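커튼은 왜 늘 마지막에 고르는가

작은 집을 고치는 사람들에게 무엇을 가장 나중에 샀느냐고 물으면 대답은 거의 같다. 커튼이다. 바닥과 조명에 돈을 다 쓰고, 이사 전날 급하게 가게에 들어가서 흰색이나 회색을 산다. 나도 처음 서울에 왔을 때 그렇게 했다. 창문의 폭만 재고 높이는 재지 않아서, 첫 겨울을 바닥에서 한 뼘이나 떠 있는 천과 함께 보냈다.

이번 기사를 위해 나는 천을 다루는 두 사람을 만났다. 한 사람은 재단을 오래 한 헤이나우두 콘세이상이고, 다른 한 사람은 직물 가게 바디텐을 운영하는 부야르 게오르기에프다. 두 사람은 서로 모르는 사이이고 의견도 자주 달랐다.

주름은 천의 양에서 나온다

콘세이상의 작업실은 시장 건물의 2층에 있다. 계단이 좁아서 원단 두루마리를 어깨에 메고 올라가야 한다. 그는 손님이 오면 색 이야기를 하기 전에 창의 폭을 묻는다.

"사람들은 천을 아끼고 싶어 합니다. 그런데 창과 똑같은 폭으로 만들면 닫았을 때 판자처럼 보입니다. 주름이 있어야 커튼입니다."

그가 권하는 양은 보통 창 폭의 두 배다. 무거운 천은 조금 적게, 얇은 천은 조금 많게 잡는다. 얼마 전에는 폭이 740센티미터나 되는 식당 창을 맡았다고 했다. 그 창에는 천을 한 장으로 하지 않고 5장으로 나누었다. 한 장이 너무 무거우면 직원들이 여닫기를 싫어하게 되고, 결국 하루 종일 닫아 둔다고 한다.

나누어 만든 천에는 만나는 자리가 생긴다. 콘세이상은 그 자리에서 두 장을 손바닥 하나만큼 겹치게 한다. 겹침이 모자라면 아침에 빛이 선처럼 들어와서 자는 사람의 얼굴에 닿는다. 자석을 넣어 달라는 손님도 있지만 그는 좋아하지 않는다. 세탁할 때마다 빼야 하고, 빼는 것을 잊은 손님이 꼭 다시 찾아오기 때문이다.

회색에도 온도가 있다

게오르기에프의 가게에는 회색 원단만 24가지가 있다. 처음에는 나도 과장이라고 생각했다. 그러나 그가 견본을 창가에 하나씩 걸어 주었을 때 차이가 보였다. 어떤 회색은 파란 쪽으로 기울고, 어떤 회색은 빵 껍질처럼 따뜻했다. 오후 4시가 지나자 같은 견본이 다시 다른 색이 되었다.

그의 조언은 간단하다. 견본을 집에 가져가서 이틀 동안 걸어 둘 것. 낮에 한 번, 불을 켜고 한 번 볼 것. 북쪽으로 난 방에서는 푸른 회색이 춥게 느껴질 수 있고, 전구를 노란빛으로 바꾸면 그 느낌이 많이 줄어든다. 가장 많이 팔리는 원단은 론도베티라는 이름의 밝은 회색인데, 그 자신은 조금 지루한 색이라고 했다. 가게 주인이 그런 말을 해도 되는지 물었더니 그는 어깨를 올리고 웃었다.

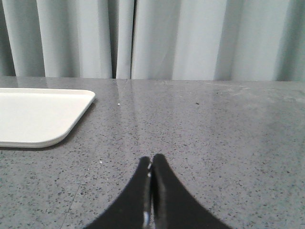
밑단은 어디에서 끝나야 하는가

두 사람의 의견이 가장 크게 갈라진 것은 길이였다. 콘세이상은 바닥에서 1센티미터를 띄운다. 먼지가 덜 묻고 청소기가 천을 먹지 않는다. 게오르기에프는 침실이라면 바닥에 살짝 닿는 편이 낫다고 믿는다. 찬 공기가 밑으로 들어오는 것을 막아 준다는 것이다.

주방이나 작업대 뒤처럼 창 아래에 물건을 놓는 면이 있는 곳에서는 또 다르다. 이런 곳에서는 천이 면의 바로 위에서 끝나는 것이 깔끔하지만, 물을 쓰는 자리라면 조금 더 짧게 하는 것이 좋다. 젖은 밑단은 빨리 상하고 얼룩은 회색 천에서 특히 잘 보인다. 그리고 불 가까이에는 달지 않는다. 이 점에서는 두 사람이 같은 말을 했다.

세탁을 먼저 생각하기

면과 마는 첫 세탁에서 줄어든다. 콘세이상은 재단을 하기 전에 원단을 한 번 빨아 놓는다. 이 과정 때문에 주문이 며칠 늦어지지만 건너뛰지 않는다. 집에서 빨 때는 찬물에 약하게 돌리고, 아직 물기가 조금 있을 때 봉에 다시 걸면 된다. 천의 무게가 다리미의 일을 대신한다.

봉도 중요하다. 가는 봉은 긴 창에서 가운데가 내려앉는다. 콘세이상은 아크몬트의 굵은 봉을 쓰고, 긴 창에는 가운데에 받침을 하나 더 박는다. 벽이 석고보드이면 전용 앵커가 필요하다. 세입자라면 구멍을 내기 전에 집주인에게 먼저 물어보는 것이 좋겠다.

나는 12월에 드디어 내 방의 커튼을 바꾸었다. 견본 세 장을 이틀 동안 걸어 두고 따뜻한 회색을 골랐다. 길이는 게오르기에프의 말을 따라서 바닥에 닿게 했고, 지금은 일주일에 한 번 밑단의 먼지를 턴다.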